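Sandden tabletop cell: setup and upkeep notes

Version 2 of these notes. They go with the Grenden household recordings and cover the two-arm cell only. The mobile base has its own README in the parent folder.

Contents of this folder

notes.txt (this file)
calib/ wrist and head camera calibration, one file per session
logs/ arm and gripper logs, plain CSV
clips/ 2676 clips, named by session and clip index
parts.csv spare parts list with Cirbridge order codes

Summary

The cell is a pair of arms with parallel grippers, one camera on each wrist and one at the head. It is set up in ordinary homes and works on whatever table is there. The clips are short tabletop tasks with bowls, forks and similar things. Everything below is what we do to get the cell ready at a new site, keep it running through the day, and fix the faults that come up most.

Before powering on

Park the cell on a hard, level floor and lock the casters. Clear loose rugs first. Run the finger check with both arms lowered beside the table and nothing within reach of the grippers.

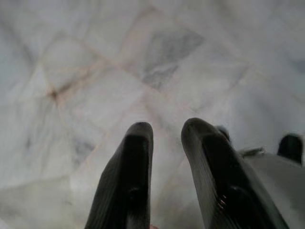 The finger check takes two commands. Run grip_home, wait for the log line "home ok", then run grip_open. Repeat for the other arm. Look at the wrist feed each time before going on. Both fingertips should be in view with a wide gap between them, and plain floor makes the outline of each finger easy to pick out, even when the feed is a bit soft, as it was over the pale marble tiles at this site. If one finger is missing from the view, the wrist camera has turned in its mount. Loosen the clamp, turn it back and redo the calibration for that wrist.

Do not adjust the fingers by hand while the driver is powered. The Mellor driver board will hold position against you and then log an overcurrent fault, which has to be cleared from the console.

Table placement

Folding tables are fine. Push down on each corner and check that the leg locks are closed. Set the table so that both arms reach the middle without the elbow joint passing its soft limit. If a second table is used, leave enough room between it and the arm for the wrist cable.

Shiny tops and metal dishes cause glare in the head camera. Lock exposure after the dishes are out, with the room lights the way they will stay. Auto exposure is off in all released clips. Metadata has a glare flag for clips in which the inside of a steel bowl is washed out.

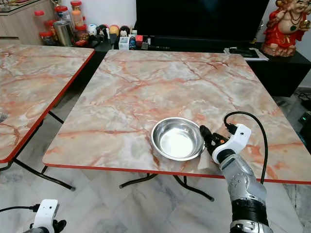

Cable routing needs a look at every site. The wrist cable leaves the top of the module, makes a loop and comes down along the arm. The loop has to be big enough for a full wrist turn in either direction. Too small and it pulls on the connector; too big and it catches on table edges. Turn the wrist slowly through its whole range with the jog command and watch the loop before starting a session.

Connector faults show up in the log as dropped wrist frames. Up to 8 dropped frames in a clip is accepted. Clips over that limit are in clips/rejected with the reason in the session file.

Daily upkeep

Morning: wipe the fingers with a damp cloth and let them dry. Wipe the camera windows with a lens cloth. Check the exposed screws on the arm segments and snug any that have moved. Do not use thread locker on the wrist screws.

Midday: rerun grip_home on both sides. The zero point drifts a little as the motors warm up.

End of day: copy the logs before shutting down. The controller keeps only the current day.

Finger replacement

Change fingers as a pair after 600 clips, or sooner if the coating is worn through at the tip. Power down the driver, take out the finger screws, fit the new pair and tighten both sides a little at a time. Old and new fingers should not be mixed on one gripper, as the grip closes off center.

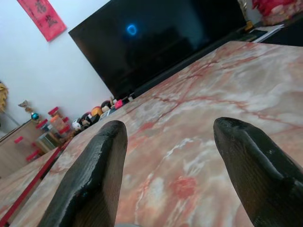
After fitting, open the gripper fully over the bare part of the table and compare the tips in the wrist feed. They should come to about the same height in the image. A small difference can be taken out with the offset value in grip.cfg. For a large one, remove the fingers again and clean the seats.

Known problems

Wrist views are not leveled. The camera turns with the wrist, so the room can be steeply tilted in the feed. We did not rotate the clips.

Reflections in dark screens sometimes trigger the motion filter. Sessions affected are marked in the metadata.

Early sessions from January use the old finger offset. Apply calib/offset_old.txt to those before comparing gripper widths.

Left gripper logs report width in millimeters and right gripper logs in raw counts. The conversion is in calib/units.txt.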